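Notas para a palestra: "Lavar à mão ou à máquina, e quem é que fez as contas?"
Fouad Lamrani, encontro Rongate, março, sala Parry, 15h

Abrir sem slide. Perguntar quem passa a loiça por água antes de a pôr na máquina. Esperar pelas mãos no ar. Não comentar já.

Ponto 1. O folheto da Rurkon diz que uma família poupa 209 euros por ano se deixar de lavar à mão. Li o folheto três vezes e não encontrei de que família se trata, nem quanto paga pela água. Dizer isto devagar. Quem vende detergente em pastilhas tem sempre uma família muito suja à mão.

Ponto 2. O inquérito Marnham: 807 respostas, enviadas por pessoas que quiseram responder. Quem lava uma chávena e segue com a vida não preenche inquéritos sobre chávenas. Mostrar a tabela, mas só a primeira coluna. As outras não se leem do fundo da sala.

Ponto 3. A cuba dupla. Vendem-na como solução: lava-se de um lado, escorre do outro. Com um escorredor de arame metido na cuba esquerda, fica a direita para trabalhar, e é nela que se faz tudo. Pergunto se pagámos duas cubas para usar uma.

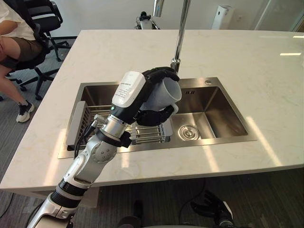 Há quem me responda que o escorredor dentro da cuba liberta a bancada. Aceito, em parte. Em minha casa a bancada libertada encheu-se numa tarde com a torradeira e o correio por abrir. Se alguém na sala tiver uma experiência melhor, dar-lhe a palavra, dois minutos no máximo.

Ponto 4. O orçamento da remodelação: 1.511 euros, com bancada e cuba, sem torneira. Ler a linha da torneira em voz alta. Pausa.

Se sobrar tempo: o ralo. Toda a gente fala do aço e do mármore, ninguém pergunta se a tampa do ralo sai com uma mão só. Levar a minha no bolso.

Perguntas. Se vier a das bactérias na esponja, dizer que não sei e que desconfio de quem sabe. Devolver o microfone à entrada.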